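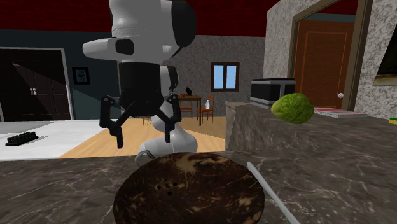
Notes pour l'exposé, partie 2 : la collecte des démonstrations en simulation
Durée prévue : 14 minutes, questions non comprises

Bonjour à tous. Barrett Kapoor vous a présenté le modèle ; moi, je parle des données. Dire tout de suite que je suis dans l'équipe de collecte et que je n'ai pas entraîné le réseau.

La cuisine virtuelle s'appelle Osetau. Nous avons commencé le travail en octobre. Chaque épisode est une démonstration faite par un opérateur qui guide le bras à distance.

Montrer le bol au premier plan. Il a l'aspect d'une noix de coco, avec des taches claires irrégulières. Pour la pince à deux doigts, le bord arrondi est la difficulté principale. Laisser le public regarder un moment.

Ensuite, attirer l'attention sur le légume vert devant le micro-ondes. Il flotte au-dessus du plan. Expliquer notre règle : un objet sans appui au départ est signalé dans la fiche de l'épisode, et Dinesh Alva décide si on garde.

Chiffres (parler lentement) :
- 3547 épisodes enregistrés
- 13 opérateurs
- jusqu'à 300 épisodes par semaine

Point important : nous gardons aussi les échecs. Un opérateur qui rate la prise et recommence nous donne un exemple de correction. Au début nous avons supprimé ces épisodes, et je le regrette encore.

Si on me demande pourquoi le décor est si chargé : la table, les chaises, les portes changent d'un épisode à l'autre, pour que le modèle n'apprenne pas le fond par cœur.

Transition : « Je passe maintenant au format Sturkberg et à l'étiquetage. » Boire de l'eau. Diapositive suivante.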